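## 4.2 Does the reported success rate survive a stricter count?

We reran the cloth tasks from the Drerka benchmark on our own bimanual platform, using the released Paquette policy with no changes to its weights.

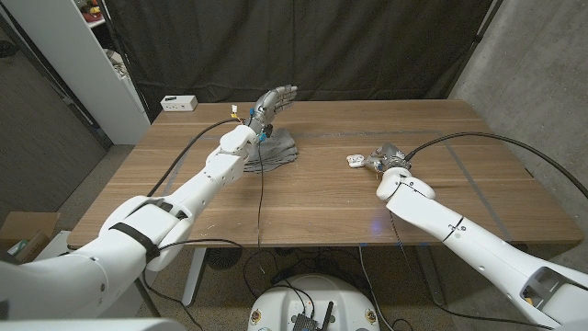 **Figure 3.** Head-camera view of the tabletop, with both hands, a gray glove and a small white crumpled item.

The headline number for this policy comes from a scoring rule we find hard to defend. A trial counts as a success if the fingers close within reach of the object at any point before the timeout. Under that rule a hand can curl on bare wood next to a tissue and still score. Soft, flat items make the problem worse, as a closed hand hides most of what it may or may not be holding.

We collected 1,030 trials and scored each one twice. The loose rule follows the original protocol. Our strict rule requires the object to leave the table and stay off it for 2 seconds. Trinity Nguyen-Tran and Gus Pettigrew labeled the strict outcomes separately, without seeing the loose scores, and disagreed on 13 trials. Those were dropped from both counts.

The two rules part ways on 301 of the remaining trials, and in every one of them the loose rule is the generous one. Most involve gloves. We doubt that this is a quirk of our hardware – the same early closing shows up in the clips released with the benchmark – but we have no second platform to test that on.

A further worry is the camera. The policy sees the workspace only from the head, so a raised hand can block its view of a glove lying behind it. Closudent's authors suggest that wrist views fix this. Their ablation changes the training data as well as the cameras, and we do not think it can tell the two effects apart.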